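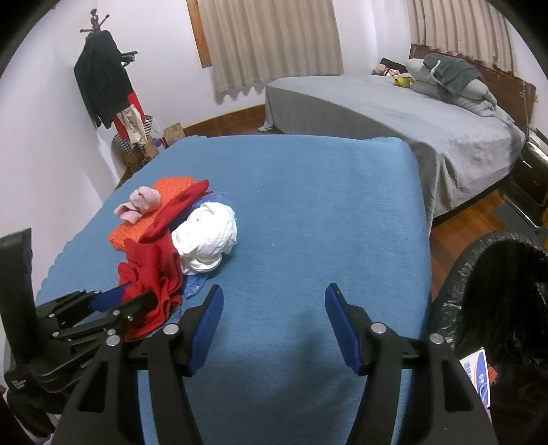
Takora fitted cover in blue

Takora Fitted Mattress Cover

Item group: bedroom textiles
Maker: Monduvness
Sold by: Prantl Home Textiles
Page updated: 2025-09-13

The Takora is a fitted cover for people who want the bed to stay flat and neat the whole day. It goes over the mattress like a fitted sheet, but the fabric is heavier and has a fine rib in the weave. You can sleep on it directly, or you can use it as a day cover and put your usual sheet under it. Many of our customers have one bed in a guest room or in a small apartment, where the bed is also the place to sit. For them we recommend the Takora before our thinner sheets.

Fabric

The cover is woven from cotton with a small part of polyester. The cotton share is 80 percent. We tried pure cotton in the first season and it was very nice to touch, but after many washes it became loose at the sides and came back to us with complaints. The present mix keeps its shape better. It is a little less soft on the first day and becomes softer with washing.

The rib runs across the width of the bed. Please look at this when you put the cover on, because the long side and the short side are easy to confuse on the square sizes. A small label is sewn on the inside at the foot end.

The elastic goes around the complete edge, 360 degrees, and not only in the corners. When you buy the 160 x 200 size, the deepest mattress we can recommend is 28 cm. For a mattress with a topper, measure both together, with the topper pressed down by hand.

Sizes

90 x 200 cm, one piece
140 x 200 cm, one piece
160 x 200 cm, one piece
180 x 200 cm, one piece
180 x 200 cm split, 2 pieces of 90 x 200 cm
200 x 200 cm, one piece

These are 6 choices in total. American mattress sizes are not the same as ours. A queen mattress is wider and longer than 140 x 200, but a little narrower than 160 x 200, and its length is slightly more than 200 cm. The 160 size usually fits on a queen if the mattress is not very deep. For a king please write to us before you order, and tell us the depth.

Colors

Blue, sand, dark green, gray. The blue and the dark green are dyed in separate lots, and between two lots there can be a small difference in shade. If you need covers for two beds that stand side by side, order them together and write this in the comment field. We will then take them from one lot. We cannot match a cover which you bought earlier.

Dark colors show lint more than the sand color does. A lint roller or a slightly damp hand is enough. Do not use a stiff brush on the rib, it pulls the threads up.

Washing

Wash before first use, separately, at 40 degrees C. Later you can wash at 60 degrees, but the dark green loses some color at this temperature and we prefer 40. Turn the cover inside out. Close zippers on other things in the same load.

Tumble dry on low, or hang it over two lines so that the elastic does not carry the weight of the wet fabric. Shrinkage in the first wash is up to 3 percent in length and is already included in the sizes above. For this reason a new cover sits a little loose and gets tighter later. Iron on medium if you wish. Most people do not iron it.

No bleach and no fabric softener. Softener makes the elastic tired.

How to put it on

Start with the two corners at the head end, then pull the cover toward you and do the foot end. Lift each foot corner of the mattress with one hand and push the elastic well under. If the fabric gathers at one corner, take this corner off and turn the seam until it lies exactly on the mattress edge, then pull from the middle of the side. With a bed close to the wall it is easier to move the bed out a little before you begin.

What is in the package

One cover (or 2 for the split size) and a care card in English and German. The cover comes folded in a paper band. Fold lines are visible on the first day and go away after the first wash. Pillowcases are not included. The Caviveck pillowcase is made in the same fabric and the same four colors, and is sold one by one.

Delivery and returns

Covers in stock leave our warehouse within 2 working days. The 200 x 200 size in gray is sewn only in May, and when it is sold out we do not take reservations.

You may return an unwashed cover within 30 days. It can be taken out of the paper band and tried on the mattress, this is no problem. A washed cover we take back only if there is a fault in the fabric or in a seam. Please send one photo of the fault and the number printed on the care label, so we can find the lot.

Related products: Caviveck pillowcase, Takora topper cover, Takora storage bag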